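How to Read a Rezoning Notice and File a Comment

By the Ruswood Land Use Desk
Updated June
12 shares | 3 comments

A rezoning notice lists a case number, a parcel, the current zone and the requested zone. Copy the case number first. The Ruswood planning office files comments by case number, and letters that give only a street address are often filed late.

1. Look up both zones in the city code. Compare maximum height, lot coverage, setbacks and parking. Write the two sets of limits side by side.

2. Open the application packet. Check whether the owner has asked for a variance as well. The Abernathy Street case had 2 variances that did not appear on the mailed notice.

3. Read the staff report when it is posted. Approval criteria are listed near the front. Address your comment to those criteria by number.

4. Keep the letter to one page. State where you live, your position and the criteria you rely on. Attach drawings or photos separately.

5. Send it by noon on the Wednesday before the hearing. Later letters go to the record but may not reach commissioners in time.

To speak in person, sign the sheet outside the hearing room. Each speaker gets 2 minutes.

COMMENTS

grullusby_renter: Does a tenant count as an affected party?

Anent: Anyone can comment. Appeal rights are narrower, check the code.

eastside77: Step 2 saved me a trip. The packet link is under "Documents".
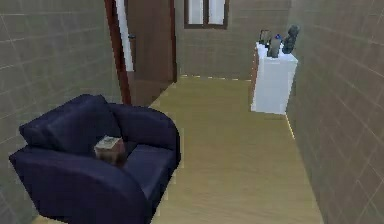
Hallway with tiled walls, computer rendering.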